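Séance 3 – Défaillances : le cas de la porte
Notes de cours, R. Espiritu

Point de départ : le rapport Fuder sur l'ouverture de portes par un robot mobile. Taux de réussite annoncé en simulation : 100 %. Sur le robot réel, choc contre le chant du battant au bout de 16 essais, arrêt d'urgence, poignet faussé.

Explication retenue par les auteurs : « bruit de perception ». Je n'y crois guère. Le journal montre une pose de poignée correcte jusqu'au contact. Ce qui manque, c'est l'état de la porte : le planificateur la suppose fermée ou grande ouverte, jamais entre les deux.

Presque 900 épisodes simulés, donc, mais combien avec un battant entrouvert ? Le rapport ne le dit pas. À réclamer avant de citer le chiffre.

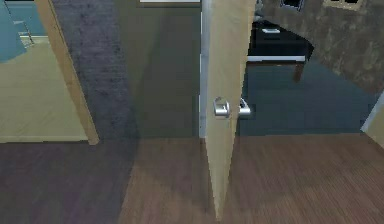
Vue par la tranche, une porte offre très peu de surface au capteur, et deux poignées à la même hauteur, une par face. Laquelle saisir ? Se tromper de côté, c'est pousser quand il faut tirer.

À faire pour novembre : relire la section 3 du rapport, relever chaque hypothèse non testée et proposer un seuil d'effort qui aurait arrêté le bras plus tôt.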